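Support > Enthorpe TV Box > User Guide > Recording and Catch-up

Last updated: Aug 10, 2018

Section 6. Recording a drama serial

Use this section to record every episode of a continuing drama, to keep episodes from being deleted, and to hide plot details on the guide screen until you have watched. You need a box with the Drutorex tuner card fitted and the April software or later. To check, press Menu, then choose System and About.

Before you start

The box must be connected to an antenna or cable feed. A network connection is needed for catch-up but not for recording. Plug in the hard drive before you switch the box on. A new drive is formatted the first time it is used, and anything already stored on it is erased.

6.1 Setting up a series recording

1. Press Guide on the remote.
2. Move to any episode of the serial and press OK.
3. Choose Record Series. A red S appears next to the title.
4. Choose New Episodes Only or All Showings. Most daily serials are repeated late at night and again on the weekend, so All Showings will fill the drive with copies.
5. Set Start Early and End Late. The factory setting is 3 minutes for each.
6. Press Back to save.

Note: Some channels list the hour-long special episodes under a slightly different title. The box treats these as a separate program. Find the special in the guide and record it on its own, or turn on Match Similar Titles in the Series menu.

Note: If the serial moves to another channel in the same network, the series recording does not follow it. Delete the old one and set it up again from the new channel.

6.2 When two recordings clash

The box records two channels at once. If a third is requested, a clash message appears and the program lowest in the priority list is dropped.

1. Press Menu, then choose Recordings and Priority.
2. Highlight the serial.
3. Press the green button to move it up the list.
4. Press Back.

If the channel has a one-hour-later version, the box can record that one instead. Turn on Use Later Showing in the same menu. The setting is off when the box leaves the factory.

6.3 Keeping and deleting episodes

A standard drive holds 530 half-hour episodes in normal quality. When it is full, the box deletes the oldest watched episode first, then the oldest unwatched one.

1. Open My Recordings and choose the serial.
2. Highlight an episode and press the yellow button. A padlock appears.
3. To lock the whole series, hold the yellow button until all of the padlocks show.

CAUTION: Locked episodes are never deleted automatically. If every episode is locked and the drive is full, new recordings fail without a message on screen. Check the space bar at the bottom of My Recordings from time to time.

CAUTION: Do not unplug the drive while the red light on the front of the box is on. The episode being recorded will be lost and the drive may need to be formatted again.

6.4 Hiding plot details

Episode summaries often give away deaths, weddings and returning characters. To hide them:

1. Press Menu, then choose Guide and Summaries.
2. Choose Hide Until Watched.
3. Choose the serials this applies to, or choose All.

Titles and air times still appear. Summaries return when you have played an episode to the closing credits - stopping before that point leaves them hidden. This setting does not change what is shown inside the Nument catch-up app, which has its own menu.

6.5 Catching up on missed episodes

1. Press Apps and open Nument.
2. Sign in with the account you made during set-up.
3. Search for the serial by title. Character names are not searched.
4. Choose the episode and press Play.

The Nument library has more than 2000 drama episodes. How long each one stays available depends on the channel. Episodes played in the app cannot be copied to the hard drive.

If the picture freezes or the sound runs ahead of it, press Stop, wait for the menu to return, and play the episode again. If this does not help, see Section 9, Network Problems. For boxes supplied by Urquijo, use the phone number on the card in the carton.

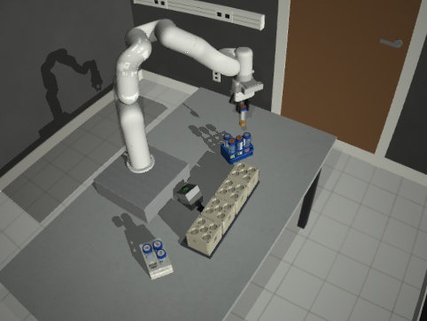

Robot arm above a blue rack of sample tubes (computer rendering)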